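Kaveck 双臂分拣套件 常见问题

首页 > 产品 > Kaveck > 常见问题

我是 Panya Onsri,在 Clulus 负责 Kaveck 这条线的售前和售后。每天回的邮件里,有一大半问的是同样几件事,所以干脆把我的回答搬到这里来。写得比较随意,跟我在邮件里说话差不多。要看正经的规格表请去“下载”页,这里只聊大家真正会问的。

一、购买之前

Kaveck 到底包括哪些东西?

两条机械臂、两只平行夹爪、控制箱、急停按钮、全套线缆,还有一份装在控制箱里的软件。料箱、桌子和背板不在标准套件里,可以加购,也可以用自己的。电脑也要您自备,普通办公笔记本就行,浏览器打开就能操作。

我们是小厂,一天也就几百件货,用得上吗?

说实话我最喜欢接这种客户!Kaveck 本来就是照着小批量做的。一个班次 400 件左右手的活儿(比如把退货的小件从料箱里捡出来分到两边),它干得很舒服。要是您一天上万件,那我会劝您去找专门做高速线的厂家,别在我们这儿花冤枉钱。

能抓多重的东西?

单臂的额定负载是 3 公斤,夹爪自重已经扣掉了。两条臂一起抬一件东西也可以,不过别直接拿 3 乘以 2 去算,双臂协同的时候我们建议总重控制在 4 公斤以内。有客户问过“偶尔超一点行不行”,我的答案一直是不行,减速机坏了换起来很贵,心疼的是您。

什么东西它抓不好?

软塌塌的塑料袋、特别滑的玻璃瓶、比手指垫还薄的卡片,这几样都不太行。袋装的东西如果里面有硬芯,成功率会好很多。拿不准的话,挑几件样品寄给我们,我们在自己的工位上试,录像发给您看,不收钱,来回运费各出一半。

可以先租后买吗?

可以,起租 3 个月。租期内决定买下来,已付租金全部抵扣。这个规定是我跟老板磨了很久才磨下来的,请大家放心用。

二、安装和场地

桌子有什么要求?

台面要平、要硬、要固定在地上,这三条里最容易被忽略的是最后一条。两条臂同时加减速的时候,轻一点的桌子会跟着晃,晃着晃着标定就跑了。带轮子的桌子请把轮子拆掉,光锁住是不够的。桌面颜色我个人偏爱浅色,掉了个小螺丝一眼就能看见。

料箱必须用你们的吗?

不必须。方口、内壁带一点斜度的塑料箱都好用,斜壁的好处是东西会往中间滑,夹爪不用去抠墙角。箱子深度就要小心了,太深的话夹爪下去,手腕会先碰到箱沿。换了箱子以后一定要在软件里重新录一遍箱口的四个角,几分钟的事,千万别偷懒。

料箱的颜色有讲究吗?

有一点。尽量选跟货物反差大的。我们自己工位上常用青绿色,因为客户寄来的样品多半是白的、棕的、黑的,放进去都看得清楚。如果您的货本身就是绿色系,换个别的颜色就好啦。

箱底反光会不会影响识别?

会,这是我被问得最多的一条。塑料箱底亮亮的,顶灯一打就是一片白,算法有时候会把光斑的边当成物体的边。先试试把灯往旁边挪,或者在灯前加一层柔光片。还不行就在箱底铺一张哑光垫子,裁剪的时候四边留一点缝,别让它翘起来。另外,机械臂自己的影子也会落进箱子里,这个软件已经考虑进去了,您不用管。

背板是做什么用的?

两个用处。一是挡住后面走来走去的人,免得干扰画面;二是可以挂东西。带孔的背板挂线、挂工具都方便,缺点是后面如果有强光,光会从孔里透过来。工位靠窗的客户,我一般建议在背板后面再贴一层黑布。

安装要多久?你们来人吗?

首次安装包上门,来的多半是我同事 Karabo Engelbrecht,他手脚很快,上午到,下午您就能看到它动起来。他会把标定、急停测试和第一个任务都跟您一起做完。走之前他会让您自己从头开一次机,他站在旁边不出声,哈哈,别紧张。

三、日常使用

每天开机的步骤是什么?

先清空料箱,再松开急停,然后按控制箱上的绿色开机键,等两边手腕上的指示灯都变成绿色常亮。接着在网页上点“回准备位”,两只夹爪会移到料箱上方,手指相对停住。看一眼左右有没有对上,没问题就可以放料开工了。

我们工位上的开工前状态: 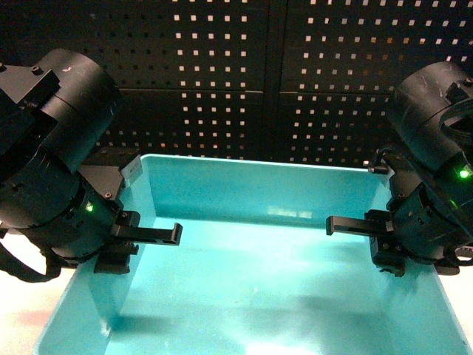 料箱清空,左右夹爪在箱子上方相对,两侧手腕绿灯亮着。

为什么一定要先清空料箱?

因为软件每次开工前会给空箱子拍一张“底图”,后面识别都拿它做对比。箱子里要是剩了一颗螺丝,这颗螺丝就会被当成箱底的一部分,一整天都捡不走。我自己就犯过这个错,找了半天原因,特别傻。

两只夹爪一高一低,是不是装歪了?

不一定。准备位允许有一点高度差,这样两条臂同时往中间走的时候不容易蹭到。您只要看软件里的“双臂对齐”那一项,显示正常就不用动它。如果显示黄色,跑一遍标定;标定完还是黄色,给我写邮件,附上日志。

指示灯的颜色分别代表什么?

绿色常亮是待命或正常运行,黄色是在等人确认,红色是停机。左右两个灯各管各的,一边绿一边黄的情况也会有,通常是黄的那边没抓稳,在等您点“重试”。两个灯看上去亮度不一样也没关系,跟您站的角度有关系,我们只看颜色。

线缆老是挂到箱子怎么办?

留线留太长了。线缆在手腕下面要有一个弧度,让关节能转得开,但弧的最低点不能低过箱沿。套件里附了小线夹,扣在手腕上,把多出来的线往上收一收。收完以后用慢速模式让两条臂走一遍全程,看看有没有哪里绷住。

外壳上磨出了划痕,要紧吗?

关节外壳是哑光黑的,用一阵子都会有浅浅的划痕,不影响使用,也不影响保修。只有裂纹、漏油、异响这几样需要马上停机联系我们。

四、保养、保修和其他

手指垫多久换一次?

夹纸盒这类东西,大概可以用很久;夹带棱角的金属件就磨得快。别按日子算,每个星期四下班前摸一摸(我自己定的是星期四,您定哪天都行),纹路平了就换。一包是 4 片,用附带的小扳手自己就能换。

可以换成别家的夹爪吗?

法兰是通用规格,机械上能装。Pakis 的软指夹爪我们测过,软件里有现成的配置,选一下就能用。Pongsiri 的吸盘也有客户在用,不过气路要您自己接,这部分我们只能给建议,保修不覆盖。

需要联网吗?我们车间不让连外网。

不需要。识别和控制都在控制箱里跑,升级包可以用 U 盘拷。图像默认只留最近的 100 张,用来查错,您也可以在设置里关掉。

下一次软件更新是什么时候?

计划在二月。主要加的是“换箱向导”,以后换料箱不用手动点四个角了。老用户免费升级,不用来信催我,我会一个个通知的!

坏了找谁?

直接回复您订单邮件就行,那个邮箱是我在看。写的时候请带上控制箱背面的序列号,再说一句出问题的时候两边的灯各是什么颜色,这两样有了,我回得会快很多。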